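Notebook — glue and lime plaster samples, January, second entry

Started 8:40. The room was cold again, so I put the glue pot on early and let it warm slowly while I labelled the sample boards. Dehua asked me last time why I write the labels before I mix. If I write them after, my hands are sticky and the numbers become ugly.

Hide glue from the Górecki bag, soaked overnight. I weighed 50 grams dry and added 304 grams of water. This is thinner than the recipe Wanting copied for us, but her recipe is for joining wood and we only need size for the paper. On the test strip the first coat went on evenly. The second coat made small bubbles near the corner of board B. I pricked them with a pin and they went flat, but I would not do this on a real job.

Lime plaster boards: the old mix (Ranier putty, fine sand) has now had 24 days. I scratched each one with a nail in the same place. Board A leaves a thin clean line. Board C is still powdery, and the colour comes off on the finger. I think the sand was too damp when Boyang weighed it, so the proportion is not what we wrote. He agrees, a little.

Lining paper: I tore the edges instead of cutting them. Torn edges lie flatter under the second layer and the join does not show as a hard line. Salamatu prefers to tear toward herself, I tear away. We compared, and hers is wider and softer. I will practise her way.

To buy: new sieve, grey 210 grit sheets, one more soft brush. The Gurkuler brush loses hairs into the size and I picked out more than I like.

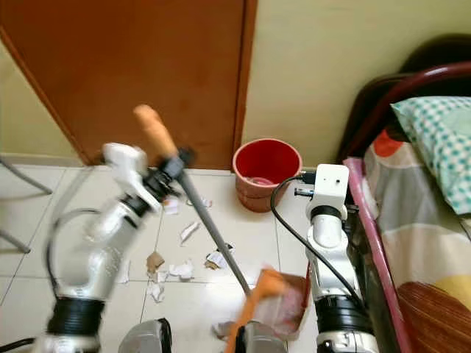
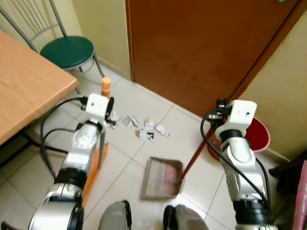

Paper bits on the floor tiles in the second one. 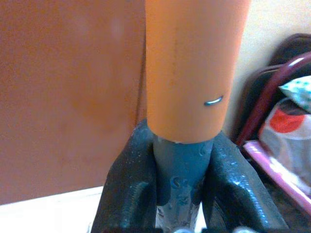
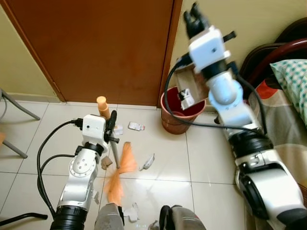
After lunch I went back to board B. The bubbled corner has a dull look when I hold it to the lamp, but it does not lift with the fingernail. Jianhua says to leave it until the paper is fully dry and then judge. He also thinks the size should rest for an hour before use — I will try this with the next pot and keep one board from today to compare.

Glue pot washed, lid left off. The rest of the size is in the fridge in the Jetix jar, second shelf, please do not throw it away.

Next: mix board D with dry sand, and ask Wanting where she found her recipe.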